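Lalaldale Forums > Manipulation > Perception and control
Thread: Wrist camera pose drifts during transit, fine at rest

gridwalker_7
Posted 13/08/2021

Running the Gratard planner with a wrist camera. I use the white grid on the work mat to correct the camera pose between grasp and place. With the arm parked the correction is stable. During transit the line detector returns pairs of parallel lines where there should be one, and the pose jumps sideways by up to 7 mm.

Exposure is auto. Control loop is at 300 Hz, images come in much slower. Timestamps are taken on arrival at the host.

tolstack
Arrival timestamps are your first problem. Stamp at mid-exposure, then interpolate joint state to that time. You are matching an old image to a new arm pose.

gridwalker_7
Measured the offset after reading that: 185 ms in the worst case. Fixed it. The jumps got smaller but the paired lines are still there.

m_ferrule
Then it's blur. Both edges of a smeared line pass your gradient threshold and you fit each one. Lock the exposure, add light, and reject any frame where the line width is over your limit. The Pintér filter in the Brosville tools does the last part.

tolstack
Disagree on rejecting frames. If he moves at any useful speed he'll throw out most of the transit and run open loop for the part he cares about. Merge the pairs and raise the covariance along the blur direction.

m_ferrule
A merged pair has a biased center if the speed changes during exposure. I'd take no measurement over a biased one.

tolstack
The bias is small next to what he has now. Can we get a frame?

gridwalker_7
Frame 705 from the log, arm moving, grasp closed.

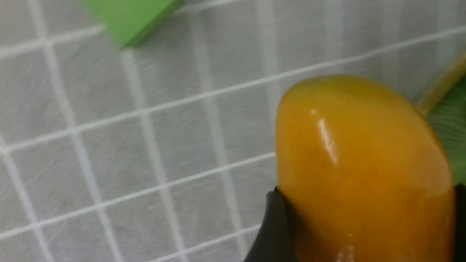
Frame 705, wrist camera. Grid lines blurred and doubled in places.

m_ferrule
The mat texture is streaked on the diagonal, so it's motion. You also have a strong highlight on the fruit. Mask the fruit and both fingers before line fitting or that highlight will get picked up as a line sooner or later.

tolstack
Agree on the mask. Lines going behind the fruit should be fitted from the visible part only. Don't use the green block's edges either, they're soft and they aren't on the grid.

gridwalker_7
Mask is in, exposure locked. I'll run merge and reject on the same log and post the residuals for both.

m_ferrule
Post the rejected frame count too.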